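Danberg Court Residents' Association
Minutes of the summer meeting, July 12, 2025
Laundry room, lower level

Present: Eduardo Teixeira (chair), Lech Nowakowski, Rory Baird, Tùng Lý (minutes), residents of both stairwells
Apologies: Tomás Vilela, who sent a note and a bag of plums

1. Minutes of the April meeting

Approved, after Rory asked that "shouted" be changed to "remarked." The minute-taker remarked that he had been there. Changed.

2. The dryer

The second dryer still stops after 17 minutes whatever you pay it. Lech has spoken to Netton twice. Netton says the timer is working as designed and would like to know who designed it. A new timer is $147 fitted. Eduardo asked if we could all just fold faster. No seconder.

Agreed: buy the timer. Lech to order it and to be at home when they come, between eight and six.

3. Bicycles under the stairs

The green bicycle has been under the north stairs so long that people give directions by it. A tag was put on it in April asking the owner to come forward. Someone has since written "soon" on the tag. Rory wants it gone. Mrs. in 3B (name not caught, sorry) said her grandson could use it, then said he is forty-one and lives in another state.

Agreed: second tag, bigger letters. If there's no answer by the next meeting, the bicycle goes to the repair shop on Barreto Street, if they'll have it.

4. Countertop for the shared kitchen

The old counter has been swelling by the sink and can no longer be leveled with a folded menu. Two quotes are in. Istico came in at $406, which covers taking the old one away. The other firm came in at $324, which covers nothing, and they were quite open about that.

Discussion turned to color and stayed there. Tomás's note asked for plain white. Lech said plain white shows everything, and Rory said that was the idea. Eduardo is for black with a pale vein through it, on the grounds that crumbs would look like part of the pattern.

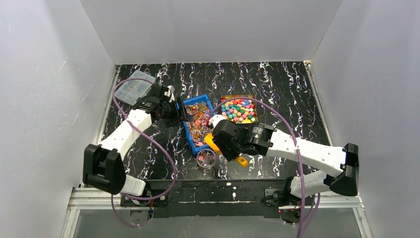
5. Countertop, continued

After the break, a show of hands. Black with veins carried it. Rory asked for his vote against to be recorded, and it is recorded. A question from the floor about whether we could have the veins on the cheaper quote was answered yes, but we would be carrying the old counter to the dump in somebody's car. Nobody's car was offered.

Agreed: Istico. Eduardo to ask how long the kitchen will be out of use and to put a notice on the door before the work starts, not during it as with the boiler.

6. Noise

One complaint received about a trumpet. One complaint received from the trumpet, about the complaint. Both parties were in the room and behaved well. Practice will end at seven in the evening. The ballads may go on until half past with the window shut, subject to review.

7. Any other business

The plums were distributed. Lech asked who keeps turning the hallway thermostat up. Silence. Rory asked if the hallway could have a bench; Eduardo said a bench would be sat on, and the matter was left for next time. Tùng would like someone else to take the minutes once in a while. Noted, by Tùng.

Meeting closed when the dryer did.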